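Search this site Search Kids Topics A to Z

Rules for working near robots

Robots are used in lots of places now. They pack boxes, paint cars and sort mail. Some are as big as a truck and some would fit on your desk. Every one of them needs rules, and so do the people who work near it.

This page explains some of the main rules and why people follow them.

Who makes the rules?

There are two kinds of rules. The first kind is called a standard. A standard is a long document written by experts from many countries. It tells robot makers how to design and build a robot so it is less likely to hurt someone.

The second kind is made by each workplace. These are often called site rules or lab rules. At the Nonville robot workshop, the lab rules are printed on a sheet by the door. The sheet has 9 rules on it, and everyone reads it before their first day.

Stay out of the robot's space

The space a robot can reach is called its work area. A robot arm can swing, stretch and turn, so its work area can be bigger than you would think when it is folded up.

Many robots have walls or a fence around the work area. The walls help people remember where the edge is. The Nonville rule is simple: if the arms have power, your hands stay outside.

Even a small arm can pinch a finger. The joints and the gripper are the worst spots, as they have gaps that open and close.

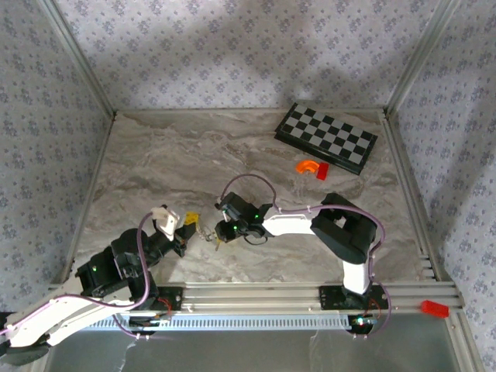 When two arms share a work area, there is more to think about. The arms must not bump into each other. People who program them have to plan where each arm will be, and when. They try the job at a slow speed first. If it goes well, they can speed it up a little.

Know how to stop it

A robot needs a way to be stopped quickly. On big machines this is often a large red button called an emergency stop. You push it and the machine stops moving.

At Nonville, two people must be in the room whenever an arm is being tested. One runs the program. The other stays beside the stop button and does no other job.

After a stop, you can't just start again. Someone has to find out what went wrong and fix it first.

Keep cables tidy

Robot arms need cables for power and signals. When an arm moves, its cables move too. A loose cable can catch on something or get pulled out. Clips hold the cable close to the arm, but it still needs enough slack for the joints to bend.

Put things away

Tools, drink bottles and jumpers don't belong in the work area. The only things in there should be the parts of the robot and the objects it is practising with. Long hair is tied back and loose sleeves are rolled up.

Write it down

Workers keep a log book. They write down the checks they did, any faults, and any time the robot did something they didn't expect. The Nonville log book has 132 pages and is kept on a hook next to the rules sheet.

Words to know

Gripper: the part of a robot that holds things, a bit like a hand.
Joint: a place where the robot can bend or turn.
Slack: extra length in a cable so it doesn't pull tight.

Last updated: September
Filed under: Kids explainers, Technology, Staying safe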